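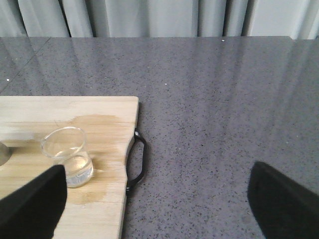 About Molloline

Molloline is a residential cookery school in Dustivcombe. We teach adults to cook plain, well-made food at home, and we train those who wish to work in small kitchens such as cafes, guest houses and care homes. The school is independent and is funded by course fees and by the income from its lunch room, which is open to the public on working days during term.

Our history

The school began as a series of evening classes held in the parish rooms at Dustivcombe. The classes covered bread, soup and the use of cheaper cuts of meat. Demand came at first from the town itself and later from people who traveled some distance and asked for a place to stay, and this led to the lease of the former grain merchant's house on the lower road. The building had been empty for several winters. The ground floor was converted into teaching kitchens, the upper floors into bedrooms, and the yard behind into a vegetable garden, which students still help to keep.

The name Molloline is that of the house. It appears on the oldest deeds, and its origin is not known.

What we teach

The school offers four courses. The Foundation Course lasts one term and assumes no earlier training. Students learn to handle and sharpen knives, to make stocks and sauces, to bake with yeast, and to plan a week of meals within a set budget. The Small Kitchen Course runs for three terms and leads to the school's own certificate. It adds food safety, ordering, menu costing and a period of supervised work in the lunch room. The Preserving Course takes place each September and October, when the garden and the local orchards are at their fullest. The Baking Course is taught in the evenings and is intended for people in full-time work.

Classes are kept small so that each student has a place at a bench and regular time with the tutor. Most teaching is by demonstration in the morning and practice in the afternoon. Written work is limited to the kitchen notebook, in which students record quantities, timings and results. The notebook is reviewed at the end of each term and counts toward the certificate.

Our approach

We believe that good cooking depends on attention and repetition. A student on the Foundation Course will make the same white loaf many times before moving on to other doughs. Recipes are taught by weight. Machines are used where they save labor, but every technique is first learned by hand.

The school buys from growers and millers in the district wherever the quality is right. Peelings and trimmings go to stock or to the compost heaps - very little leaves the site as waste.

Partners

Molloline has a long-standing exchange with Ķēniņš, a bakery and training kitchen known for its rye breads. Students from the Small Kitchen Course may apply to spend part of their final term there, and bakers from Ķēniņš teach a short class at the school each February. Okau, a supplier of kitchen knives and sharpening stones, provides the tools used on the Foundation Course and repairs them between terms.

The library

The school keeps a library of 2,000 cookery books, pamphlets and household manuals. Much of the collection was given by former students. It is strongest in regional baking and in community cookbooks printed for churches and schools. The library is open to students at all times, and other readers may visit by appointment.

Visiting and applying

Visitors are welcome in the lunch room and garden during term. The teaching kitchens may be seen on open days, which are listed on the Courses page. Applications for the Small Kitchen Course close in May for entry the following fall. Places on all other courses are offered in the order in which applications are received. A limited number of reduced-fee places are available each year, and applicants should ask for the separate form when they write to the school office.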